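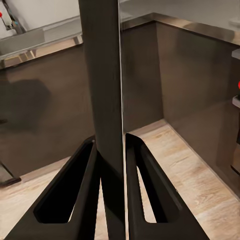
Trulteo Scene Conformance Package
Rules and record templates for simulated trials of mobile manipulators in homes

Overview

The Trulteo Scene Conformance Package is a set of written rules, checking software and record templates for organizations that test mobile manipulators in simulation before any trial on hardware. It applies to robots with a two-finger gripper and a camera mounted at the wrist. The package is used by development teams, by internal safety reviewers and by buyers who need to compare results from more than one supplier.

The package does not include a simulator. It reads scene files and run logs from Meltico Studio and from Dobos Runtime, and it can be connected to other environments through the supplied import tool.

What is included

Rulebook, 82 pages, in print and as a searchable file
Checker software for scene files and run logs
Reference scenes with kitchen cabinetry, countertops, floors, plain rooms and display items
Record templates for scene approval, trial conduct and deviation reports
One reviewer seat, with additional seats sold separately

Scene rules

Each scene must be approved before the first recorded run. Approval covers scale, collision shapes, surface finish and lighting. A surface that looks solid in the camera view must also be solid to the physics engine, and the checker reports any visible object that lacks a collision shape.

Reflective finishes require separate approval. Countertop edges and glossy cabinet fronts can return shapes that a perception system reads as objects. Reviewers shall record which surfaces are reflective and shall keep the same finish settings for every run in a series. If a finish is changed, the series is closed and a new one is opened.

Thin upright items, such as bars, posts and panel edges, must be listed by name in the scene record. Their position is taken from the scene file and not estimated from the camera.

Wrist camera rules

The wrist view shall include at least part of both gripper fingers throughout the run. Finger geometry in the simulator must match the geometry of the gripper to be fitted, including any openings in the fingers. A simplified solid finger is not acceptable, as it hides parts of the view that the real camera would see.

Contact shall not be judged from the wrist view alone. A fingertip that overlaps an object on screen may be well in front of it. The run log must hold the contact signal from the physics engine, and the reviewer signs against that signal.

Objects that carry printed matter

Posters, labels and signs are treated as part of the scene and not as decoration. The orientation of each printed item must be entered in the scene record as upright, inverted or rotated. The checker compares the entry with the scene file and raises a deviation where the two differ. Small print that cannot be read at the working resolution is entered as "not legible" and may not be used as a target for a reading task.
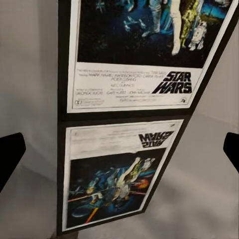
Wrist view of a display panel carrying two framed Star Wars posters. Scene record entries: upper poster, upright; lower poster, inverted.

Trial conduct

A recorded series consists of 25 runs from the same approved scene. The operator may stop a run at any time, and a stopped run stays in the series with the reason stated. Runs may not be removed, repeated or replaced after the result is known.

The start position of the robot is drawn by the checker from the range given in the scene record. Manual selection of start positions is allowed for setup runs only, and setup runs are marked as such in the log.

Any change to the control software during a series ends that series.

Records and retention

Run logs, scene files and signed approvals are stored together under one series number. The package can index up to 700 series on a single workstation. Records shall be kept for five years after the last hardware trial that relied on them.

Compatibility

Scene import: Meltico Studio, Dobos Runtime
Gripper type: two-finger, parallel or angular
Camera: one or more at the wrist, with optional fixed views
Report output: PDF and spreadsheet
Hardware trial records: Zakmont Logbook, by file export

Limits of use

Conformance with the rulebook shows that a simulated trial was prepared and recorded in the required manner. It is not a safety approval for the robot, and it does not replace a risk assessment of the home or workplace where the robot will operate. Results obtained in simulation must be identified as such in all reports and sales material.

Ordering and support

The current edition was released in June. Orders and requests for an evaluation copy should be sent through the Trulteo customer portal. Questions about how a rule should be read are handled by Hashini Cassim, Standards and Customer Practice, and should quote the rule number and the edition.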